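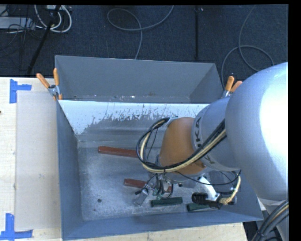 Virgil Avram thought we were wasting our time: a tester is the same juice without the box, he wrote back when we sent him our plan, and anyone who claims to smell a difference is smelling the price. We kept his message pinned over the bench for the whole project. By the end we agreed with half of it.

Project report: Are perfume testers the same as boxed bottles?
Jul 25, 2022

1. Why we did it

Online sellers offer "tester" bottles well below the shop price. The listings say unused, full, genuine. Some say the tester is stronger than the retail bottle, which we doubted from the start, as we could not find a single seller who gave a source for it. We wanted to know whether an ordinary buyer could tell one from the other.

2. What we bought

We chose two scents, Haberkorn and Clilley, both eau de parfum. For each one we bought a boxed bottle from the Trarkley shop and a tester from Sokley, an online seller. The Haberkorn tester came in a plain white carton with no cap. The Clilley tester had a cap but no carton at all. The batch code on the Haberkorn tester was 3351. The boxed bottle had a different code, so the two were not filled together, and any difference we found could be down to that.

3. Method

Each scent was sprayed on paper strips, 2 sprays a strip, and the strips were marked on the back. Every person was given three strips, two alike and one odd, and asked to pick the odd one. They smelled them after 5 minutes and again after an hour. Strips were thrown away after each person. We also asked which strip they would rather wear, although this question was badly worded and several people answered it for the wrong scent.

4. Results

With Haberkorn, the answers looked like guessing. People who were sure of themselves did no better than people who shrugged.

With Clilley, more people found the odd strip, mostly on the first smell. They called the tester "sharper" or "more lemony". After an hour this had gone. It would be easy to write that the tester is stronger, and a seller probably would. We think the sprayer is a likelier cause. The tester's nozzle gave a wetter spray, and we did not weigh the strips, which we should have done.

5. Problems

One bottle of each kind is far too few. A test with 2000 bottles might say something about testers in general; ours says something about four bottles. The room also smelled of floor polish on the second afternoon. We kept those results in, and one of us still thinks we shouldn't have.

6. What we would tell a buyer

Ignore "stronger". Ask for a photo of the batch code and the fill level before paying. The saving on Clilley was small once postage was added, and a bottle with no carton makes a poor present. We hope to repeat the Clilley test in September with both scents moved into matching sprayers.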